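Leitura: 3 min

Equipa Trosusora | 4 de fevereiro de 2023

4. Limpeza e proteção da superfície com padrão de mármore

Os folhetos da Plurov prometem muito para este tipo de tampo. Convém desconfiar, sobretudo do «brilho permanente», que nunca vimos durar até dezembro. O procedimento seguinte é mais modesto.

1. Retire o pó com um pano de microfibra seco.
2. Dilua 20 ml de detergente neutro em 2 litros de água morna.
3. Passe o pano bem torcido, no sentido do comprido.
4. Seque logo. Não deixe secar ao ar, diga o rótulo o que disser.

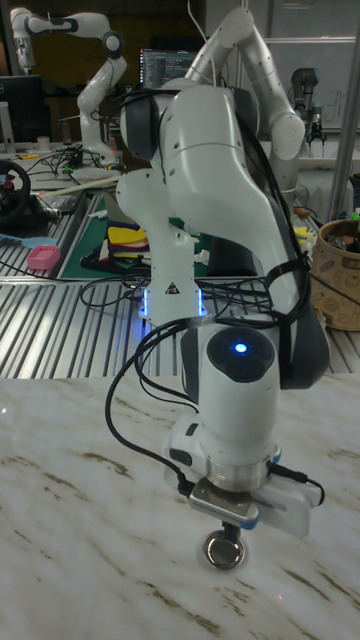
Página alterada pela última vez na versão 2 do guia

Num padrão branco com veios castanhos, as manchas de café passam facilmente por desenho. Veja a superfície com luz rasante antes de a dar por limpa.

5. Tampo metálico com ranhuras

1. Aspire as ranhuras com bocal estreito.
2. Limpe com pincel macio. O «kit de ranhuras» vendido no Mercado é um pincel macio mais caro.

CUIDADO: não verta líquido nas ranhuras nem use palha de aço.

NOTA: a cera Serkwood é apresentada como universal. Nos nossos ensaios deixou película baça no alumínio. Se insistir, experimente primeiro num canto e espere até ao dia seguinte.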